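Ternuvora Bench Cell: Questions Before You Order

These are the questions we receive most often from labs and small workshops which plan their first arm. If yours is missing, please write to the Avside office.

What is included in the base price?
The arm, the controller, one two-finger gripper and the simulation license for one seat. The table is not included. Many customers already have one of the correct height, so we stopped adding it in September.

How much should we plan for spare parts?
Please reserve 900 dollars for the first year. Most of it goes to fingertips and cables. A set of fingers costs 152 dollars, and we advise to order one extra set together with the arm, as the shipping is then free.

Can we try our task before we pay for the hardware?
Yes. The simulation license can be bought alone and its full price is deducted later if you order the arm. You can place your table and simple parts such as numbered blocks, and look at the work from the wrist view. Many teams find at this stage that they need longer fingers or another mounting position -- it is much cheaper to learn this before the invoice.

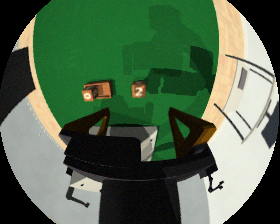 A simulation license alone is 174 dollars per seat. It runs on an ordinary office computer with a separate graphics card, but please check the list of cards first.

Which budget line should we use?
This depends on your institution. Some buyers put the arm under equipment and the license under services. We can split the quote in two documents if you ask before we issue it.

Is installation necessary?
No, but the Dhillon package includes one day at your site and a short training. Customers in the Bavau region do not pay travel.

When does the arm need service?
After 4000 working hours. The controller shows the counter on its first screen. Service is done at our workshop, so plan some days without the arm -- or ask us for a loan unit early.

How long is a quote valid?
Until the end of the next month. Prices on this page are from September 2026 and are without tax.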